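Smoking cheese at home: my food project report

Monday, September 15, 2025

I picked cold smoking for my project because my uncle has done it in his garden since I was little, and I've always loved the smell on his jumper when he comes back in! The idea was simple enough: buy one 600 g block of mild cheddar, smoke it two different ways and see which one people in my group liked best.

I cut the block in half and left both halves uncovered in the fridge overnight so the outside would dry a bit. One half then went over oak dust and the other over apple wood. I don't own a proper smoker, so I used our old kettle barbecue with a little maze tray from Skuvstead – you fill it with dust, light one corner with a tea light and leave it alone. It burns very slowly and hardly warms the lid, so the cheese doesn't melt.

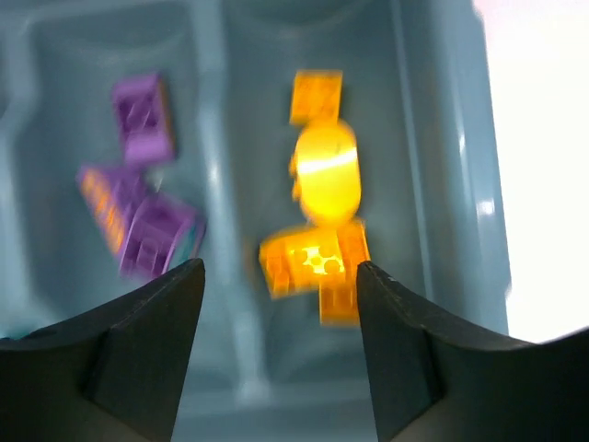

Chaminda Bandara thought I should have gone for a longer smoke on the apple half, and that 7 hours would have been fairer, as fruit wood is so much gentler than oak. I'd given them two hours each (I was worried about bitterness), so I've put that down as something to change.

Straight off the barbecue both halves tasted like an ashtray. My uncle had warned me! You have to wrap the cheese and forget it for a while, so mine stayed in the fridge for 24 days. After that the oak one was lovely, quite strong with a brown edge, and the apple one was sweeter and a bit shy. Most of the group went for oak. I still prefer apple on toast.

Next I want to try butter, and maybe garlic, but I'm saving those for December when the evenings are cold and the lid stays cool without me fussing over it.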